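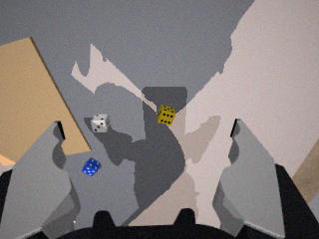
Which cars does the Dreklow rear shock kit fit?
The kit fits dirt late models with a four-link rear suspension and standard half-inch shock bolts. For a swing-arm car, order the Ignacio mount set with it.

Dreklow Rear Shock Kit, Dirt Late Model
Part no. 891
Sold by Wovby Racing Supply, Edbridge

Two gas-charged rear shocks with a steel body and a threaded collar for the coil-over spring. Springs are sold separately. Rebound is adjusted at the rod end with 29 clicks from full soft to full stiff, and it can be changed with the shock on the car. Compression is set by valving and has to be done on the bench.

Dindo Navarro builds and dyno-tests each pair in our shop. The dyno sheet ships in the box — keep it, we need the numbers if you send the shocks back for a rebuild.
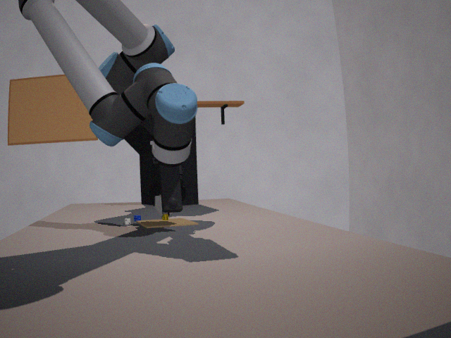

Light grey arm with light blue joint caps, over a long tabletop.

Rebuilds
Send shocks in after 33 races or at the end of the season, whichever comes first. Shocks received in December go out within three weeks. Wash off the mud and take off the springs before shipping.

For valving questions, ask for Edgardo Sarmiento at the parts counter. Have your car weight and track size ready.

Page updated October 29, 2024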